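**Paper bag or tray for a mixed lot of pastries on a market stall table?**

I help at a small bakery stall at the Clellside market and we're trying to sort out how we hand over mixed orders. At the moment everything goes in white paper carry bags with string handles, the kind you get in bundles of 50. The small buns get squashed under the big flaky ones and the glaze comes off on the paper. We pay for the bags ourselves, so I don't want to switch to boxes if I can help it.

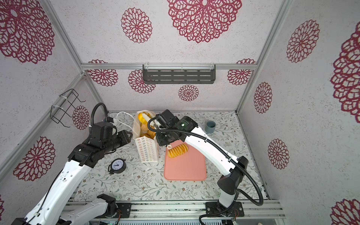
The table is small, so whatever I do has to fit beside a board and a bag and not much else. Customers usually want a few different things in one bag. Is there an order to pack them in, or should I be lining the bag with something? I have a stack of cotton tea towels but no tissue.

**Harnness**

Big and firm at the bottom, small and soft on top. That's really it. Put the biggest one flat on the base first, then the next size, and keep the little round ones for last. Stand the bag up before you start and push the bottom corners out with your fingers, or the whole lot slides to one side.

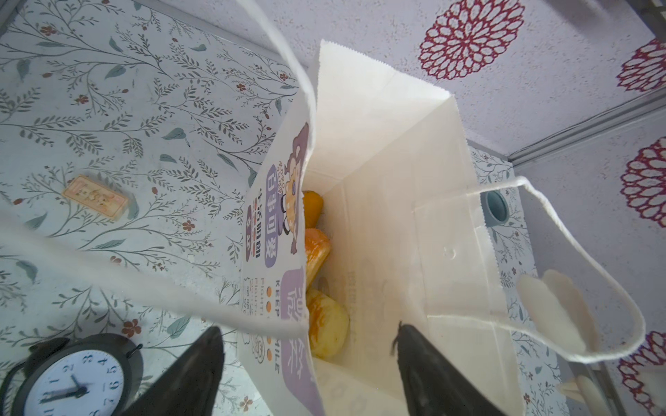 Don't fill past two-thirds. If the handles have to stretch over the top of a bun, the bag is too full and you need a second one. Anything with sugar on it goes in its own small bag inside the big one. For glazed buns, let them cool right down on a rack first. Warm glaze will stick to any paper, no matter what you pay for it.

I wouldn't worry about lining it.

**gola_baker**

Mostly agree with the above, but I do line mine. A tea towel works if the order is for someone you know who'll bring it back. Fold it the long way into a strip, lower it down one side of the bag, across the bottom and up the other side. Then you can lift the lot out by the two ends at home.
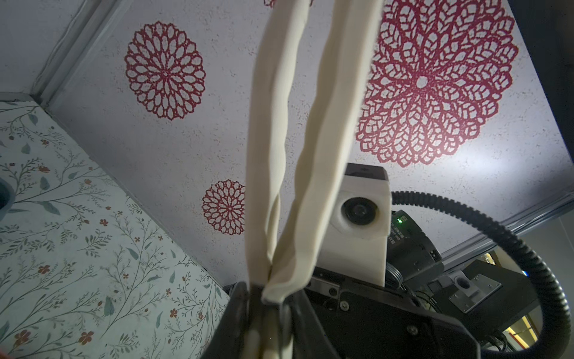 Wash them hot with no softener, as softener leaves a smell that gets into the bread. For strangers just use baking paper. A 700 g order sits fine on one sheet, folded once.

The other thing that helped me was laying the whole order out on a tray before any of it goes in the bag. You can see what's big, what's flaky and what's sticky, and the customer can check it too. Keep the bag standing open right next to the tray so you aren't carrying things across the table. It takes me 2 minutes an order – a bit more when there's a croissant, because I leave those till the end.

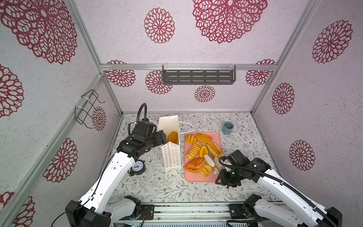
*Pastries on the tray, bag open beside it.*

**Nguyen-Tran**

just use boxes, the bags rip when it rains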